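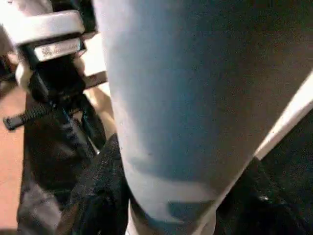
Washing and Storing Coated Polyester Covers

These instructions apply to light-colored coated polyester: canopy tops, sidewalls, shade panels and fitted furniture covers. They do not apply to cotton canvas, clear vinyl windows or anything with a wax finish. Check the sewn-in label first. If the label and this page disagree, follow the label.

What you need

Mild liquid soap, with no bleach and no fabric softener
Two buckets
A soft-bristle brush
A garden hose with a spray head
Clean cotton towels
Fabric water repellent, if the cover needs retreating
A storage bag larger than the folded cover

Washing

1. Remove the cover from its frame. Undo corner fasteners before the ones along the sides. Set aside poles, clips and cords, and wipe them down separately.

2. Shake the cover out and brush off dry dirt on both faces. Pay attention to the hem channels and the underside of the valance, where grit collects.

3. Mix 2 ounces of soap into a gallon of lukewarm water. Keep the water under 80 degrees Fahrenheit. Hot water softens the coating, and a softened coating sticks to itself when folded.

4. Lay the cover flat on a smooth, clean surface. A table or floor covered in plastic sheeting works well for smaller pieces. Work in sections, brushing along the weave with light pressure. On the coated face, use a towel in place of the brush.

5. Treat mildew spots with white vinegar and water in equal parts. Leave the mixture on for 12 minutes, then rinse. Repeat once if needed. Dark staining that remains after the second pass is usually permanent.

6. Rinse until the runoff is clear and free of suds. Soap residue attracts dirt and keeps repellent from bonding.
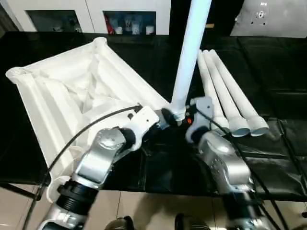

Drying

Hang the cover over a rounded rail or a padded line. Thin cord leaves a crease in the coating. Turn the cover once so that both faces get moving air. Do not use a tumble dryer or an iron.

Seams dry last. Press a dry paper towel against the thickest seam and hold it there for a few seconds. If it picks up any moisture, keep drying.

Retreating

Sprinkle water on the outer face. If it beads, no treatment is needed. If it soaks in, spray repellent evenly over the clean, dry fabric and let it cure for the period stated on the can. Do not apply it to the coated face.

Folding and storage

Fold loosely, coated face inward, and move the fold lines each season. Rolling on a cardboard tube is better where space allows. My storage closet runs at 69 degrees year round, and covers kept there from October to spring have come out without tackiness. Keep them off bare concrete and away from rodents. Leave the bag slightly open.

Comments 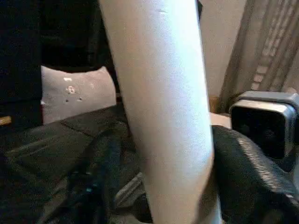

Csenge Borbély
I would add a step for zippers. Rinse them separately with the slider half open, then run a dry zipper lubricant along the teeth before folding. Mine seized two winters in a row until I started doing this. Also, is the vinegar mix safe on printed panels, or only on plain ones?

Reply from the author
Plain only. On printed panels, test the mix on an inside hem and let it dry before going further. I will add a line on zippers to the washing section.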